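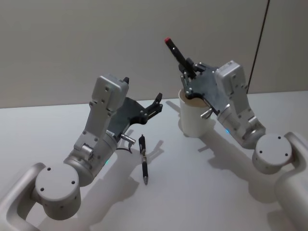
Bench 2 - table and pen notes
May 22, 2023

Wiped the white top down again this morning with the Rinis cleaner, weak mix, 125 ml to the bucket. It takes off ink if you get to it the same day. Old marks from November near the back edge needed a second pass and one of them is still faintly there.

Pen is for the label sheets. Elfriede Engelhardt wants all the Skasarov stock relabeled by hand before the new printer comes, so whoever is at this bench should keep one on the table and not in a pocket. Fine tip smears on the glossy labels. Matte ones are OK.

Label numbers stopped at 1184 last night. Start from the next one. Two were spoiled and are crossed out in the log - do not reuse the numbers.

Wall behind the table: leave it bare. The tape we used for the Prirnudia wall chart pulled paint off in the other room and I don't want to patch this one too. The chart can go on the inside of the cabinet door.

To do
- order matte labels, same size
- ask Elfriede if the Tiêu boxes get the same number series
- new cloths, the blue ones shed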